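Venue Inspection Checklist - Gemerdale Autumn Cup (team arena game, Soltow build)
Inspected by: Ada Santoro
Date: Nov 22, 2018
Status: passed with comments, two items open

Section A. Player stations

A1. Power strips mounted off the floor, no strip feeding another strip. PASS
A2. Cables taped or covered across walkways. PASS
Comment: tape on the left walkway is lifting at one end. Replace before doors open.
A3. Chairs lock at set height. FAIL, corrected on site
Comment: two chairs at the Kandusitz team table sank under load. Swapped with spares from the warm-up room.
A4. Station draw under load below 675 W per circuit leg. PASS
Comment: measured with all six stations on one leg running the loading screen and a full team fight. The September reading was taken at idle and should not be used.

Section B. Game clients and accounts

B1. All clients on the same patch. PASS
B2. Tournament accounts have every character and held item unlocked at top grade. OPEN
Comment: account 3 is missing one held item. Request sent to the Peng admin desk. Do not let a player log in with a personal account as a workaround - item levels will not match.
B3. Key bindings reset to default between matches. PASS
B4. Spectator client delay set and locked. PASS
Comment: delay is 100 seconds. The overlay still shows the old value, which affects the casters only.
B5. Pause function tested from both team captain seats. PASS
Comment: resume countdown works. Cooldowns held correctly through the pause, including the stacking berry buff that failed in September.

Section C. Sound and heat

C1. Headset output limited. PASS
C2. Crowd noise not readable as callouts at the stations. PASS, marginal
Comment: with house speakers at show level, the left team can make out caster speech during objective fights. Turn the left speaker outward and recheck.
C3. Air flow behind stations clear. PASS
Comment: roughly a hand's width between case and wall. Enough for the length of a best-of-three.

Section D. Exits and storage

D1. Both exits open from inside without a key. PASS
D2. Extinguisher tags current. PASS
D3. Empty packaging kept out of exit routes. PASS
D4. Spare controllers labeled and signed out on the sheet. OPEN
Comment: sign-out sheet has no column for return time. Add one before the first match.

Reinspection covers B2 and D4 only, plus a sound check for C2.
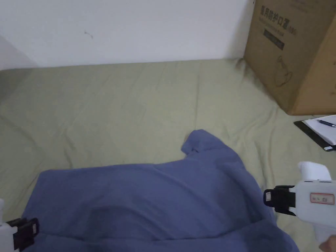
Cardboard box by the wall, green sheet in front.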